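Chapter 6
Planning and Paying for Handling Equipment

After working through this chapter you should be able to:
draw up a statement of need for a small handling task
separate purchase cost from running cost
compare two quotations that do not cover the same items
set a sensible order for spending over a first year

6.1 Starting from the task

Most firms that buy handling equipment for the first time begin with a catalogue. They see an arm, ask the price and then look for a job it could do. The trouble shows up later, when the arm is bolted down and the goods turn out to be too soft, too shiny or too varied for the fingers that came with it.

It is better to begin with the goods. Write down what has to be picked up, what it is wrapped in, how it lies and where it has to go. A single page is enough for most small tasks. If the page cannot be filled in, the firm is not ready to ask for prices.

Stiltine, a packing firm whose accounts we follow through Part Two, sells mixed bags of wrapped snacks. Its manager, Hildegard Mühlbauer, wanted to know what it would cost to have the bags filled by machine. Her first statement of need was one line long: "Pick up snacks and put them in a bag." Two suppliers sent quotations on the strength of that line, and the two prices had almost nothing in common. One supplier had assumed stiff boxes in a row. The other had assumed soft packets in a heap.

6.2 Wrapped goods and the choice of fingers

Foil and film wrappers crease, slide and reflect light. The sealed ends are flat while the middle may be full, so a packet can be held well at one point and badly at another. Shape also varies within a single order. A long, narrow packet can be taken between two fingers from the sides, but a wide one with a bulging middle may need a wider opening or a different approach altogether.

For this reason the fingers and their pads should be treated as a separate item in the budget. They are cheap beside the arm, they may need replacing, and they often decide whether the task can be done at all. Hand-held grippers make it possible to try a pad on the real goods before any arm has been ordered.

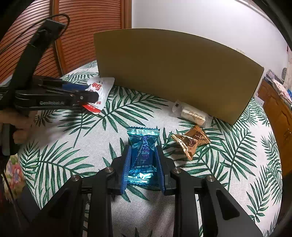 Figure 6.1 Two-finger gripper with ribbed pads and a foil-wrapped snack. Other wrapped goods lie on the table.

When you plan a trial of this kind, use the goods as they are sold, in their normal wrappers, and include the awkward ones. Lay them at different angles. Keep a note of each attempt, including the failures, and put the cost of the time spent into the budget under its own heading. Stiltine left this heading out of its first plan and had to add it in July.

6.3 Purchase cost and running cost

Purchase cost is what is paid once: the equipment, delivery, fitting and first training. Running cost is what is paid again and again: pads, cables, servicing, power and the wages of whoever looks after the machine. A quotation normally covers the first and says little of the second.

Table 6.1 gives the figures Stiltine used for its trial stage, before any arm was bought. All sums are in pounds.

Hand-held grippers, pair: 696
Staff time for trials: 414
Spare pads and fixings: 139
Total for trial stage: 1,249

The firm set a limit of 1,787 for the stage, which left 538 in hand. Aurel Avram, who kept the books, asked for this to stay in the trial budget until the stage had closed. It is a good rule. Money left over early in a project is easily spent on something that was never in the plan.

6.4 Comparing quotations

Before comparing totals, make the quotations cover the same ground. Rule a sheet with one row for each item and one column for each supplier, and enter "not quoted" wherever an item is missing. Then go back to each supplier and ask for the missing prices in writing.

Stiltine did this with its two suppliers, Skellgate and Jikel. Skellgate had left out fitting. Jikel had included fitting but allowed for one set of pads only. Neither had priced a visit after the first month of use. The second round of quotations was slower to arrive, and the gap between the two was much smaller.

Exercise 6.1
Choose a handling task in a shop, kitchen or workshop you know. Write a one-page statement of need for it. Say what the goods are wrapped in and how they lie before they are picked up.

Exercise 6.2
Stiltine decides to buy a second set of spare pads and fixings at the same price as the first. Work out the new total for the trial stage and the amount left under the limit.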